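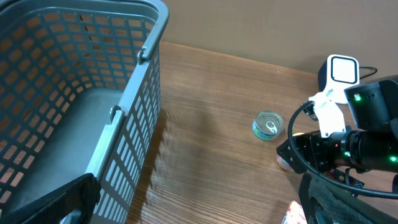 Korkbridge, March

Packing a Basket — Notes for Unit 4
Instructor: Gavin MacRitchie

Welcome back! Last Monday was bags. Now we get to my favorite container of all, the hand basket.

Start by looking at the walls. The gray plastic basket on the table has a grid of openings down its sides and a smooth, flat floor. That floor is a gift — a small can can stand upright on it without wobbling. An open wire bottom is much fussier.

Order of packing:
Cans and jars first, standing up, ring-pull lids on top.
Boxes next, against the long wall.
Bread, eggs and soft fruit last.

Fold the handles down before you load! A handle left up gets in the way of your wrist, and you'll feel it by the third or fourth item.

Try it at home with 5 items, then again with the heaviest one moved to the far end. Carry it across the room both times and write down which arm complained.

Reading for next week: Menzies, chapter 4, the part on weight and balance (skip the tables).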